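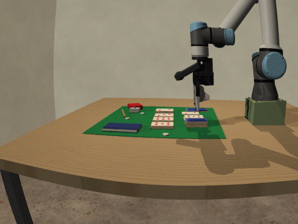 Presberg cell, sim version, arm waiting above the back right of the mat

Thread: Setting up my tile cell in sim before I touch the real one
Started March 2022

tilewrangler
Okay, I've finally got the table, the mat and the arm all in the one model and I'm stupidly happy with it! Presberg is the name of the whole cell (the real bench is still waiting on power in my shed, so it only lives on the computer for now). The job is picking dominoes and other small flat stuff off the green mat and putting it back down in a tidy line.

What I've set so far:

Olive box mount sitting straight on the tabletop to the right of the mat, 228 mm from the mat edge to the middle of the base joint.
Mat is 400 mm on the long side.
Physics step of 2 ms.
Start pose with the fingers pointing down at the back right.

I've left the finger model a bit see-through so I can watch what's going on behind it. The blue book, the flat blue book-or-card thing, the pencil-looking thing and the little white bits are clutter for it to steer around. I left them in on purpose.

Trouble is the short stack at the front right. When the arm goes for the top layer, the layer below slides out with it, maybe one go in five. Single tiles are fine. Friction, or something else?

gantrygoose
Love the curved backdrop, very fancy. My first guess is contact settings before friction. If your tiles are resting a hair inside each other at load, the solver shoves them apart the moment you touch one. Load it up, don't move the arm at all, and watch the stack for ten seconds. If it creeps, there's your answer.

oldservo_kt
I'd start with the mount. A box standing on a tabletop is the weak spot of every bench cell I've ever looked after, and in sim it's welded down by magic. You'll tune all this lovely stuff and then the real box will rock when that shoulder swings. Put the arm on its own pedestal now, in both.

tilewrangler
@gantrygoose it creeps!! Tiny amount, but the top one wanders. Brilliant, I would have been fiddling with friction all week.

@oldservo_kt I hear you, but the arm is light and there's no floor space for a pedestal. The real box will be bolted through the top with a plate underneath.

oldservo_kt
Bolted through a wooden top with a rounded front, on legs that slant. Good luck. Timber moves with the weather. Check those bolts in December and again in the middle of winter and tell me they're the same.

nest_p
Nest Prothero from the Wedel build here, we run a pretty similar layout. I'm halfway between you two. We bolt to a timber bench and it's been fine, but we touch off against a fixed corner of the mat each morning and save the offset. Takes a minute. Our log has 1161 picks in it since the last time anyone had to re-teach a position, and I'd put most of that down to the morning check.

For the stack, lift each tile in the model until there's a clean gap, then let them drop and settle before you save the start state. Worked a treat for us.

gantrygoose
Seconding settle-then-save. Also, is the collision shape on your blue-topped layer a proper box, or did you let it make one from the mesh? Those auto ones come out with a belly sometimes.

tilewrangler
Made from the mesh. Swapping now.

Dorottya B
Different question — why so much shadow? The arm throws a great dark shape over the right side of the table. If you're planning to use a camera for finding tiles I'd soften that light or move it. On the Yu bench we had an overhead lamp doing the same and it kept finding "tiles" in the shadow of the wrist.

nest_p
I'd leave it in, Dorottya. The shed is going to have shadows too. Better the vision code meets them early.

Dorottya B
Sure, later on. But when you're still chasing a contact problem I don't want two things wrong at once. Soft light first, get picking sorted, then bring the hard light back. (Dorottya Barta, if anyone's looking for my old post on lamps, it's under my full name.)

oldservo_kt
Agree with Dorottya, which doesn't happen often.

tilewrangler
Update! Box shapes on all the tiles, dropped and settled, saved the state. The stack now sits dead still. Ran the top layer pick over and over while I had tea and the one underneath stayed put every time. So chuffed!

Went with the softer light for now, and I've kept the old one in the file under "Wemier", named after the cat, for when I'm feeling brave. Mount stays on the table. I've added nest_p's corner touch-off to the start routine though, and I'll do it on the real bench too.

gantrygoose
Beauty. Post the tile shapes when you get a sec? I've got a card stack with the same disease.

oldservo_kt
Bolts. December. I'll be asking.

tilewrangler
Ha, deal. Shapes going up tonight once I've cleaned out the names.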